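4. Setting daily limits

Limits are set per person and apply to every screen paired with the Drernum timer: television, tablet, phone or console. Pair your devices first (section 3) or they will not show up in the list.

4.1 Add a person

1. Open the Drernum app and tap People.
2. Tap Add, type a name and choose a color. The color is the one the timer shows when that person is signed in.
3. Choose a four-digit code. Do not use the same code for two people.
4. Tap Save. The timer beeps once.

Note: The timer holds up to 25 people. Deleted people stay in the history until you clear it.

4.2 Set the daily allowance

1. Tap the person's name, then Allowance.
2. Enter the minutes for a school day. The factory setting is 80.
3. Enter the minutes for Saturday and Sunday, or tap Same Every Day.
4. Set the warning time. The timer blinks this many minutes before the allowance runs out.
5. Place the timer where everyone in the house walks past it. A shelf or kitchen counter is fine, as long as it is within reach of an outlet.

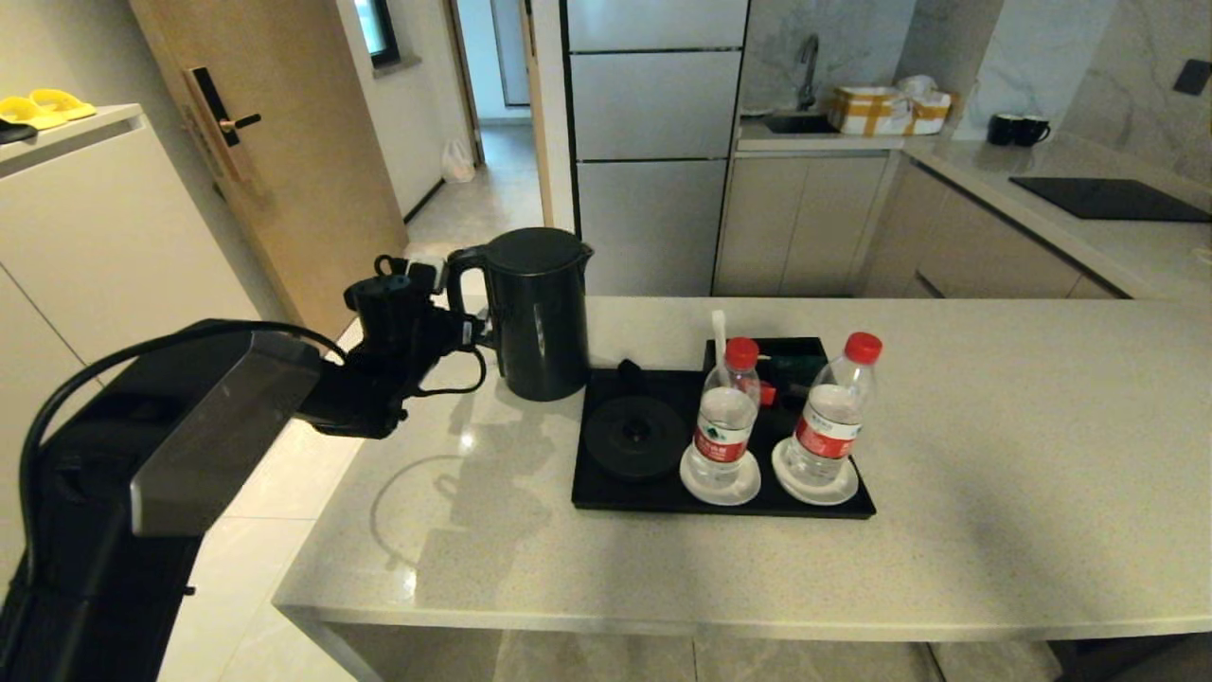

6. Press the button on top of the timer and enter the person's code to check that the allowance shows.

Caution: Do not unplug a game console through the timer's outlet while a game is saving. Set the outlet to Soft Stop (section 6) so the console gets the shutdown signal first.

4.3 Screen-free hours

Screen-free hours block all paired devices, even if a person has minutes left. Most households use them for meals and the hour before bed.

1. Tap Home, then Quiet Hours.
2. Tap the plus sign and set a start and end time. An end time earlier than the start time is read as the next morning.
3. Choose the days.
4. Choose the rooms. Devices with no room assigned are always included.
5. Keep anything that has to stay on, such as a baby monitor, off the list. Phone calls are never blocked.

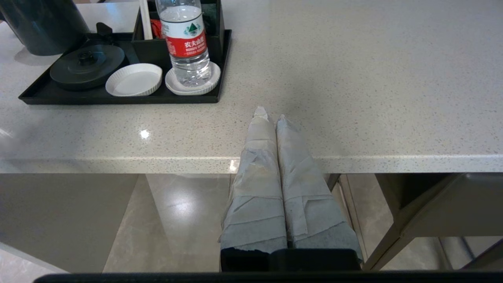 6. Tap Save, then wait until the timer shows a moon.

Note: If two quiet periods overlap, the longer one wins.

4.4 Giving extra time

1. Tap the person's name, then Extra.
2. Choose 10, 20 or 30 minutes. Extra time ends at midnight and cannot be carried over.
3. To take it back, tap Undo within 2 minutes.

Extra time does not work during quiet hours - end the quiet period first.

4.5 If the limit is not applied

Code 227 on the display means the timer and the app disagree on the time of day. This is common in November when the clocks change. Open Settings, tap Sync Clock and keep the phone in the same room until the code clears.

If a device keeps running after its time is up, remove it from the list and pair it again. Alholm consoles need to be paired in standby, not while a game is open.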